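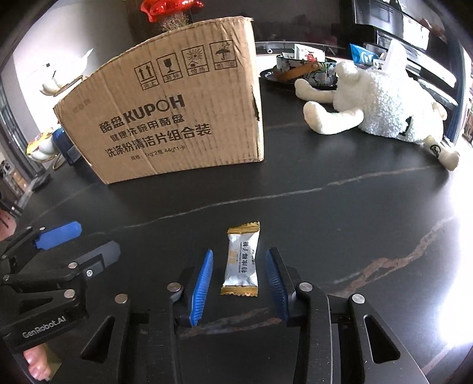
A wrapped coconut candy on a dark tabletop.

Covow Mollgate Chest Pack: Equipment Review
Reviewed by Jaxon Paquette for the Clirkdale Anglers Association

The Mollgate is a compact chest pack intended for wading anglers who carry a limited selection of flies and tools. The Association purchased two packs for its loan locker in May and placed both in regular use on the Clirkdale River and its upper tributaries. This review covers fit, storage, weather resistance and durability. Covow did not supply the packs and had no part in preparing the review.

Construction

The body of the pack is a coated nylon with a matte finish. Seams are bound on the inside and the main stress points are bar-tacked. Each pack weighed 469 grams on the Association's scale with the straps attached and the compartments empty. Members accustomed to a full vest will find this light. Those who now carry a lanyard and a single box will notice the difference by the end of a long day.

The zippers are the weakest part of the construction. The main zipper is of good size and runs freely with cold hands. The zipper on the front pocket is finer and collected grit on sandy banks, and on one of our packs it had to be rinsed before it would close fully.

Fit and Adjustment

The harness consists of two shoulder straps that meet at a padded yoke between the shoulder blades, with a single strap around the ribs. Adjustment is simple once the pack is on, but the yoke should be set beforehand by a second person. Members of smaller build reported that the rib strap leaves a long tail, which caught fly line on several occasions until it was tucked away. Covow does not provide a keeper for it.

The pack sits high enough to stay clear of the water when wading to the waist. It does obstruct the view of the feet, and members should use a wading staff on uneven bottoms. The harness may be worn over a rain jacket without difficulty. It should never be worn over an inflatable life vest.

Storage

The main compartment holds two medium fly boxes side by side, with space behind them for a leader wallet and a license. The front panel drops open to form a work surface, held level by a cord at each side. A foam patch on the panel accepts flies up to size 8 hooks without tearing, although larger streamers worked loose in brushy cover.

Two retractor points are provided, one on each side. They are placed sensibly for nippers and forceps. The net attachment at the yoke is a plain webbing loop and does not include a magnetic release. There is no dedicated tippet holder, an omission that is difficult to understand in a pack sold to fly anglers. We threaded a cord through the lower loops for this purpose.

The rear pocket lies flat against the chest. A phone fits inside, but it will collect moisture in warm weather and should be carried in a sealed pouch.

Weather Resistance

The Mollgate is described as water resistant, and that description is fair. Contents stayed dry through steady rain. Brief submersion allowed water into the main compartment through the zipper. Anglers who expect to swim should consider a fully waterproof model.

Price and Recommendation

The pack sells for 80 dollars at Moldovan Outfitters on the Clirkdale road, where it may be tried on before purchase. At that price it is suitable for members who fish small and medium rivers and wish to replace an older vest. It is less suitable for float trips or for anglers who carry large streamer boxes.

Both packs remain available to members in good standing through the loan locker. Borrowers are asked to rinse the zippers in fresh water and return the pack with all compartments open to dry.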